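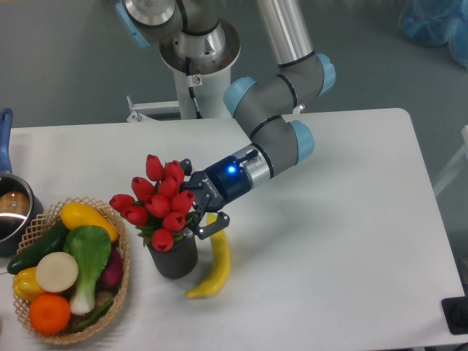

Subject: Re: [demos] Table set for the pick and place collection, second round

Hello all,

thank you Kavitha for the long message. I answer between your lines and then add some points at the end. Sorry that it took me until the evening, the disk on the Niditz machine was full again and I had to move the older episodes by hand.

Kavitha Kotian wrote:
> I went through the August episodes from Drundthorpe and I see two
> problems. First, the banana is nearly always approached from the same
> side, so the policy has learned the side and not the banana. When we
> turn it, the gripper still comes from the old direction and pushes it.
> Second, the operators start to clean up the table between episodes
> without noticing it. By the end of a session everything stands in a
> nice row with free space between. I would like that we decide on a
> rule before anybody records more.

I agree with both. For the first one I looked at the start poses and it is even stronger than you write. The operators are right to choose the comfortable approach, we never told them otherwise. My proposal is that the person who resets the table also sets the angle of the banana, and the person who drives the arm does not touch the objects at all. In Bélanger's group they separate the two roles like this, and I was told the spread of the poses became much better. I have no numbers from them.

For the second one, I want to keep the tulips close to the target on purpose. When the pot with the red tulips stands directly beside the banana, the operator has to think where the fingers go down, and this thinking is what we want to have in the data. If the pot is moved away, the episode becomes shorter and looks cleaner, but we have already enough of those.

> Also the basket. Do we count it as a container or as a distractor? In
> the labels I find both.

Please count it as a distractor in all episodes where the instruction is only about the banana. It is a full basket, with squash, cucumber, bok choy, eggplant, peppers and so on, and a second yellow thing near the first yellow thing is useful for us. The yellow squash lies on the top and the yellow bell pepper is also there, so a policy which only looks for "something yellow" should fail early and we can see it. I would not remove them. For the instruction "put it in the basket" we should take out two or three pieces first, otherwise there is no place, and this must be written in the episode note.

The same for the saucepan with the blue handle. It can stay at the side of the table with something in it. Please do not write "potato" in the label for the brown piece. One annotator wrote potato and another wrote bread, and after this I had two classes for one toy. Write "brown round object" until we have decided.

> How many do we need before it makes sense to train again?

I think 100 good episodes with the new rule are worth more than what we have now. At the moment the Zakolen folder contains 2241 episodes, but when I filter out the ones with nearly the same start pose, roughly a third is left. So please no hurry.

Some more points from my side:

Failed grasps. Do not delete them. If the banana slips out and the operator tries again, keep the whole episode and mark it with "retry". Delete only when the recording itself is broken, for example the wrist stream has stopped.

Gripper opening. A few episodes start with closed fingers. The reset script should open them, but it does not wait for the end of the motion. Until it is repaired, please check by eye that the jaws are open before you press record.

Speed. New operators go very slowly over the table and then fast in the last centimeters. I understand why, but it should be the opposite - quick in the free space, calm near the object. I will write a short text about this for the wiki.

Instructions. Please vary the sentence. We have "pick up the banana" everywhere. "Take the banana next to the flowers" is also good and it costs nothing.

Kavitha, can you send me the list of the episodes where the gripper pushed the banana? I would like to look at the joint values in the last seconds before the contact. Perhaps the wrist is near its limit there and the reason is not only the data.

If there is no objection until tomorrow noon I put the rule for the two roles in the README.

Best regards,
Gangadharan Achari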